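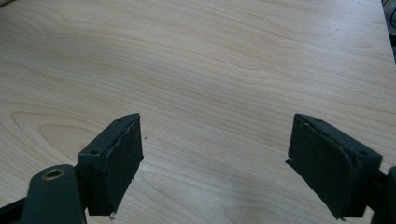 Dergate Hard Wax Oil, 1,000 ml tin

I've been finishing tables in my little workshop for years and I must have tried every oil going, so when I say this is the one I reach for first, it's because there are three open tins of it on my shelf right now (I'm terrible at finishing one before starting the next!).

It's a clear satin oil for indoor wood. You rub it on thin with a lint-free cloth, leave it for 20 minutes, then wipe off whatever hasn't soaked in – and do be thorough about the wiping, or you'll get sticky patches that take ages to go off. Leave it overnight and do the same again in the morning. Two coats is plenty for a desk or a sideboard. I give kitchen tables a third.

On pale woods it warms the colour up slightly. If you'd like to keep things as blond as possible, have a look at Cedora instead, the white-tinted version in the same range. Please try either one on the underside first.

One tin covers 13 square metres with a single coat. It smells a bit of oranges while you're working, so open a window, and lay used cloths out flat outdoors to dry – oily rags in a heap can catch fire by themselves.

Jonatan Dahlgren wrote to ask if it can go over old varnish. Sorry, no, you'll need to sand back to bare wood.

Order code: 915
Size: 1,000 ml
Finish: clear satin
Also in this range: Cedora white-tinted oil, Backlund soap flakes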